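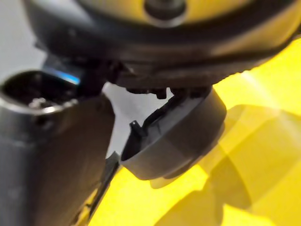 Could a machine do your tidying yet? The short answer from our visit to Trellcombe is "bits of it, if you aren't in a hurry". The team there has been trying a two-armed robot on shelf work, the sort of job most of us give to whoever is standing nearest. 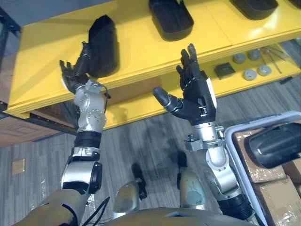
Sorting small parts sounds simple until you have to explain it to something with motors. A good hand is a start, and five fingers certainly look the part. But four flat grey discs lying on a yellow shelf are a nasty test for any fingertip, and a thin metal tool beside them is worse. Trellcombe logged 482 tries at picking up one small part. It managed 61.

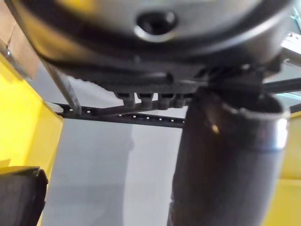
Close quarters by a yellow panel.

Over at Parnstead they gave up on small parts and went for boxes, with happier results – though a person still has to put the boxes somewhere sensible first. The laundry trial at Pitley is due to report in November. We are told the socks are "ongoing".
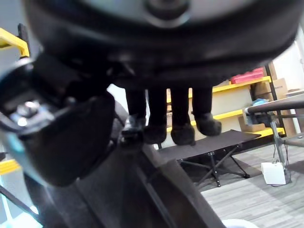
Will one of these be doing my washing-up by next year? Probably not, so keep the rubber gloves.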